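Tromora Handheld Gripper Station
Progress report to Nowakowski, second instalment
Prepared by Karthik Herath, Tavanville workshop
February 23, 2019

We're in good shape, and I'm very happy to say the station has now logged 1037 usable recordings, 473 of them since the last report! The 2 gripper pairs you paid for are both in service, and Liv Viklund has written up the start-of-day check so that anyone on the roster can run it.

Most of this period went on maintenance. The finger pads wore faster than we'd planned for, mainly on cloth tasks, and by August we had replaced 29 of them. Hubert Piątek moved us to a softer pad with a deeper screw recess (a small change, but what a difference) and swaps now take a couple of minutes at the bench. He also found that one jaw was closing off centre after a knock, so he shimmed the pivot and re-zeroed the travel. It has held its setting ever since.
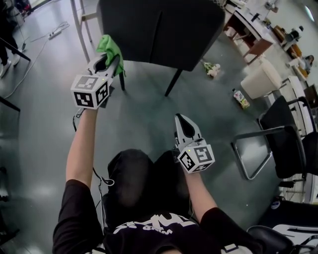
Marker blocks and cables were the other big job. Each block is now keyed to its gripper body, so it goes back on at the same angle after cleaning, and we recalibrate only when a face is scratched or a block has been off. We check both grippers with the operator seated and working at different heights. A raised left hand with the green cloth bunched over the jaws is a good test, as the block has to stay clear of the fabric while the cable follows the arm without tugging. Bogumił Olszewski has been trying different cable lengths for exactly that reach, and the lighter lead from Jatham is our favourite so far. The light on top of each block gets looked at before every run too.

Still to do: a proper storage rack, labelled spares for the second pair, and a fix for the charger dock, whose contacts need cleaning far too often. Lech Rutkowska has a new dock drawn up and the parts are on order. We are within budget on everything except pads, and I'll send the revised pad costing separately.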